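Ramoro bamboo cutting board, Olness cleaver and two Olness peg racks: review
Posted Saturday, May 5, 2018, by Kha Mạc

Bought as a bundle from Vuvitz for $89. Separately, the same items come to more than the bundle price, and the racks are the expensive part. This review covers the board first, then the cleaver, then the racks.

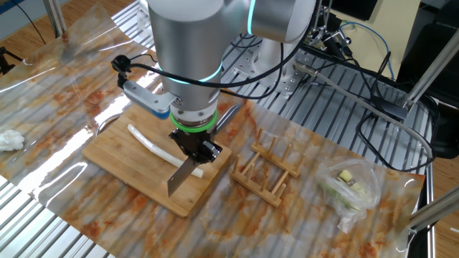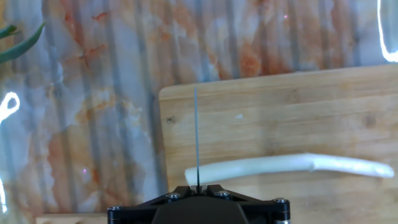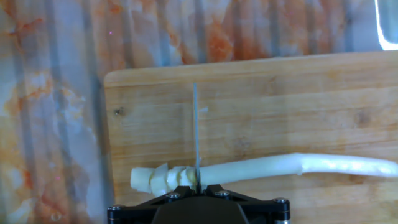
First photo: board, cleaver and both racks, set out on the marble-pattern sheet. Last photo: the white stalk on the board with pieces cut.

Board. Rectangular, rounded at the corners, light brown with a striped grain. The surface is flat. I checked it with a steel rule on arrival and again after 5 weeks and could not get a sheet of paper under the rule either time. It is light enough to lift with one hand and tip into a pan, and on a smooth sheet it slides. There are no feet. A damp cloth underneath fixes this, but at this price I would expect rubber corners or at least a mat in the box.

There is no juice groove. For scallions, leeks and other dry work I prefer it that way, as a groove collects trimmings and takes up usable width. For tomatoes or meat, use a different board.

Knife marks are shallow and mostly follow the grain. The maker recommends oiling once a month. Mine has been oiled twice, and water still beads except in one patch near the middle.

Cleaver. Rectangular steel blade, thin for its height. It is a vegetable cleaver and should not be used on bone. The factory edge was adequate. It cut paper cleanly near the heel and snagged toward the front, and a few minutes on a fine stone evened that out. The height is useful for guiding against the knuckles, and the straight edge suits push cuts on long stalks. Slice thickness depends on the user — mine is not consistent.

The handle is comfortable for a medium hand. Thảo Mạch, who has smaller hands, found it thick and went back to her Văn knife after two meals.

Racks. Light wood with upright pegs along the rails. Plates stand well. Bowls do not, as the peg spacing is too narrow for anything deep. The finish was rough on the underside of one rack and needed sanding. They dry slowly if left standing in water, so empty the tray beneath them, which is not included.

Score: 76 out of 100. The board and cleaver would score higher without the racks. Vuvitz lists a version with board and cleaver only from July, and I would wait for that one unless you need somewhere to stand plates.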